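Handout 3: Looking at clear things
Short course in still life and observation, Drirkwood evening classes

Right, before anybody unpacks their pencils, a quick catch-up on last time. Most of you got on well with the tonal strips, and a few of you got on a bit too well and filled a whole pad (lovely to see, but please save some paper for this session!). If you missed it, the strips are in the blue folder by the sink. Do one before you start on glass, a five-step one is plenty.

So, glass. I put off teaching it for years because I was frightened of it myself. My old tutor, Gert Ngcobo, used to plonk a tumbler in front of us and go off for a coffee, and we'd all draw two ellipses joined by straight lines and feel very pleased. Then he'd come back and ask where the glass was. I had no idea what he meant. What I'd drawn was what I knew about tumblers, and I'd hardly looked at the thing on the table.

What you're really drawing is the table seen through it, bent about a bit, plus whatever light happens to be bouncing off. Keep both of those in your head and you're halfway there.

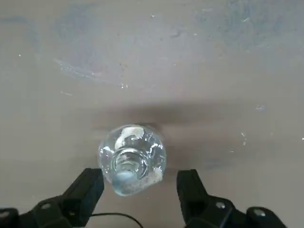
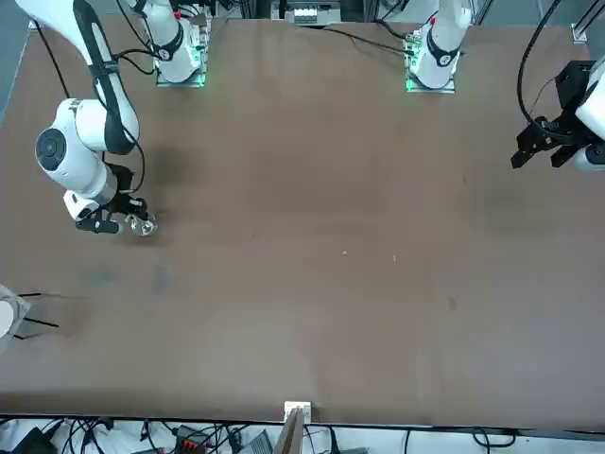 I'd like you to begin with the ground, meaning the whole sheet, before you put in a single outline. Mix a middle tone and lay it flat, edge to edge. On the Estik paper that takes one coat, on the cheaper stuff two. People always want to make the inside of clear glass white or blue, and I do understand why, but look at the close view from above: the beige of the tabletop comes straight through the thick body in grey patches, so most of your glass is already painted once the ground is down. Leave it alone for as long as you can bear.

Next, the rings. In that same close view there's a ring with a pale greenish-grey rim, and smaller, flatter curves stepping inward from it. Don't try to get all of them. Pick the rim and perhaps two of the inner curves, and watch how thin dark lines and thin light ones take turns along them. A sharp HB will do for the darks. For the lights I lift out with a putty rubber pinched to a point, though if you've got the Tulleck eraser pencils they're even better.

Highlights go in last, please! The large white one across the upper part is an odd shape, broad near the rim and then hooking down to the left. Draw that shape as it is, however silly it looks on its own. Then compare it with the broken little glints down the right side. Same white, completely different edges. If you make every highlight a neat comma you'll end up with a cartoon.

The shadow is the bit most people forget. It's a wide, soft, brownish-grey stretch beyond the upper rim, darkest just above the glass and a touch to the right, and it fades off from there. Use the side of the charcoal and then a clean finger. No hard line round it, I beg you.

For your own piece at home, any clear thing will do: a jam jar, an ashtray, the stopper off a decanter. Put it on something plain and matt with a lamp to one side. I've got an old Đào sweet dish I drag out every year, and you're welcome to borrow it if your kitchen's short of glass. Give it roughly 800 seconds of just looking before you draw (I set the timer on the cooker) and jot down where the darkest dark is.

Bring to next session: the home piece, finished or not, your putty rubber, one sheet of toned paper, an old tea towel. The door code is still 3331. We'll be doing water in glass, so come with your sleeves rolled up.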